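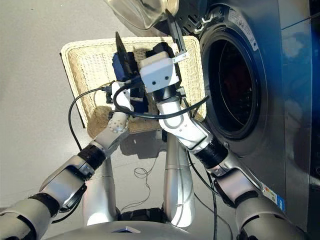 Wicker basket parked by the washer, right where I like it.

Home | Laundry | Kitchen | Workshop | Ask Me

I used to own one of those tall plastic hampers, and I hated it for 12 years before I finally gave it to my cousin Dale Bergeron (sorry, Dale!). Now I'm a wicker person, and I have opinions.

First, keep the basket on the floor next to a front loader, right up close to the door. You're already bending down to reach the drum, so why lift a load up onto a counter and back down again? Mine stays put until the last sock is out of it.

Dark blues and blacks get their own load at my house, inside out, cold water, short cycle. I shake each piece as it goes in. Takes no time and the tissues fall out on the floor instead of going through the wash (ask me how many times I've picked lint off a navy sweater).

Now, wicker does snag. Run an old nylon stocking around the inside and wherever it catches, rub that spot with fine sandpaper. Iara Toledo wrote in to say she sews a liner from a pillowcase, and I tried it in January and loved it! Two ties on each side and it comes right out for washing.

Please don't put wet things straight into bare wicker. I left damp towels in mine for a weekend once and it smelled like a pond for 5 weeks. Baking soda and a sunny porch helped, mostly.

Oh, and leave the washer door open a crack when you're done.

Contact | Copyright Turcotte Home Tips | Back to top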